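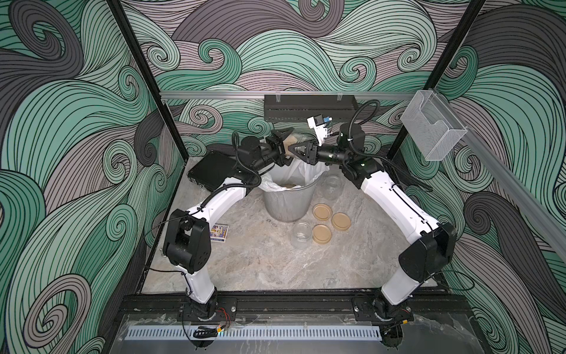

Clestwood Visitor Trail: progress report for the period ending November
Prepared by Despina Tudose for the Lindach Fund

Dear Torunn,

You asked for a short report this time, with fewer adjectives. I have done what I can.

The walking trail is open as far as the old ferry landing, which makes nine of the planned 12 stops. The first runs have gone well on dry days. On wet ones we lose people at the bakery, and Brisa Nava has stopped trying to get them out again. She now gives the talk on the mill strike inside, next to the rolls, and the baker has asked if we could do the flood of the lower town there too.

Signs. The nine posts are in the ground and all but one point the right way. The post at Arthur Street sent visitors into the parking lot behind the dentist for most of a month. Salim Kariuki turned it around himself with a wrench in his lunch hour. The city has since written to tell us that turning a post requires a permit, so we have applied for one to cover what he did.

Guidebook. The text is finished in English and Spanish. We ordered 300 copies for the first printing, and they arrived with the town spelled Clestwoood on the spine. The printer is redoing the covers at its own cost. In the meantime we are handing out the misspelled ones at the train station, where they are more popular than anything we have ever produced on purpose.

Lodging. Your last letter asked why so few visitors stay overnight. Clestwood has 28 hotel rooms, and in October a wedding took nearly all of them. Tegan Tipoki has been talking to homeowners along the river about renting out spare rooms. Two have signed up. A third wants to, but only to guests who don't eat breakfast.

Boat service. The Prorora makes the crossing from the landing on weekend afternoons at 2 and 4. It was late starting, as the inspection took longer than the captain had promised us, and then longer than the inspector had. Ridership is modest. Most passengers go over, look at the far bank, and come back on the same trip. We would like to use part of the spring money for benches and a map over there so they have something to get off for.

Spending. We are under budget on signs and over on printing, mainly for the large map at the station. The balance is small and in your favor. The full ledger is attached, including the wrench.

Still to do before the next report: the last three stops, the permit, the corrected covers, and a decision about the audio tour. We recorded a sample with the high school choir director as narrator. He has a wonderful voice and a great deal to say about the bridge, and the walk past it takes four minutes. His account takes 19. Brisa is editing.

We would also like to move the second payment up to February, so the benches can be ordered before the supplier's prices change. Please let me know if that is possible, and whom I should bother about it if it isn't you.

With thanks,
Despina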